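Visit to the Tralau demonstration hall, 9 January 2024

We got to the Tralau site a little before the tour was due to start and signed in at the side entrance. Our group had 24 people, most from laundry and linen companies, plus a few teachers from the technical college. Coffee was in the hallway. Parking is tight, so share a car if you can.

Consuelo Castaño, who runs the training floor, gave a short talk first. Her team teaches robots to handle cloth. A person does the job by hand with a pair of grippers, the movements are recorded, and the recordings are used to train the machine. She said cloth is harder than boxes or bottles – it never lies the same way twice. The towel set they are working on now, named Meltata, has 323 recordings so far. Each operator works for 90 minutes and then takes a break.

After the talk we went through to the work stations, each set up between dark curtains. The first one was for towels. The operator holds one gripper in each hand, with cables running off the table, and has to do everything through them. Fingers are not allowed to touch the cloth.

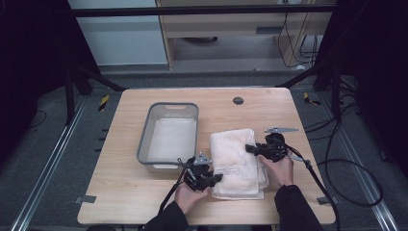 Folded towel held between the two hand grippers, gray basket at left.

Several of us were allowed a try. The grippers are heavier than I expected, and getting hold of one layer without picking up the next is difficult. My towel took four attempts and was still crooked. Castaño said new operators usually need 200 folds before their work is good enough to keep.

The second room had remote control. The operator sits at a desk and moves two small arms, and larger arms copy the motion – there is a slight delay that takes getting used to. A man from Kyei asked which method gives better results. The answer was that hand grippers are faster to record with, but remote control shows what the robot can really reach.

The tour ended with questions and a sandwich lunch. The next visit is planned for August. Sign up early, as the group size is limited.

Rostow Visits Group | Contact | Copyright 2024 | Back to top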